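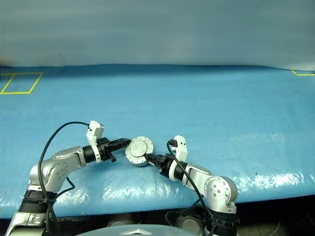 Both hands on the disc, blue tarp, mid-morning.

Up at six, porridge, rain. Got the early bus to Tullovthorpe and had the bay to myself for nearly an hour, a luxury I spent looking for the good Allen keys. They were in the biscuit tin. The biscuits were not.

The job this week is the handover. Left arm takes the metal disc, offers it to the right arm, right arm takes hold, left arm lets go, right arm sets it down inside the yellow tape. A toddler can do it. We have been at it since the start of June.

The fault came back at 9.40. Both grippers had hold of the disc, and the left one was told to let go. It reported that it had let go. It had not let go. The right arm, being a trusting sort, believed the report and set off for the tape, and for a second or two I had a very expensive tug-of-war on my hands. Then the right wrist tripped its force limit and everything stopped with a clunk I felt in my fillings.

To be fair to the force limit, it did its job. To be less fair, it's set at a figure I chose in April, when I was feeling generous, and it let the pull build a good deal higher than I'd like now that I've watched it. I hit the stop button as well, after the thing had already stopped, so I can say I contributed.

Then the usual comedy of getting the disc back. You can't just reach in and take it. The arms hold position when they fault, with the load still wound up in them, and if you clear the fault in the wrong order the stronger one springs. I know this from February, when Besora taught it to me and I wore the bruise up to my elbow until the clocks changed. (Besora is the old controller. We retired it to the shelf and I still don't turn my back on it.) So: power to the left gripper off first, wait, ease the fingers back by hand, then the right. Took me 9 minutes with the book open. The book says 2.

Spent the rest of the morning in the logs. The left gripper decides it's open by looking at the motor, not at the fingers. The motor had turned. The fingers hadn't, or not enough to matter. I took the cover off after lunch and found the little coupling between the two had worn a flat on itself and was slipping, quite politely, every few cycles. It's rated for up to 3,000 cycles between inspections. I looked up the last inspection and found my own initials next to a tick, and no cycle count at all. A fine clear tick, though. Very confident.

What bothers me is that we've seen this 4 times this month and called it a grip problem every time. We roughened the finger pads. We slowed the approach. I wrote half a page about the shine on the disc. All the while the machine was telling us a fib and we were adjusting our manners around it.

Rang Trultotar about a new coupling. They can have one here by the end of next week, or sooner for a price that made me sit down. Sat down. Ordered the slow one.

Meanwhile I've dropped the force limit by a third and added a check, so the right arm has to feel the load change before it goes anywhere. It's slower and it looks hesitant, like someone taking a full mug off you. I don't mind hesitant. I've also put a red tag on the left gripper and written the release order on a card, in capitals, taped where you'd have to move it to reach the reset.

Still have to write the incident report. The form has a box for injuries (nil), a box for damage (one coupling, some pride, no box for pride) and a box for root cause that is about the colour and size of a postage stamp. I'll do it tomorrow.

Missed the early bus home. Owen Street was flooded at the bottom again and we went the long way past the quarry. Toast for tea. Must buy biscuits, and a tin with a lock.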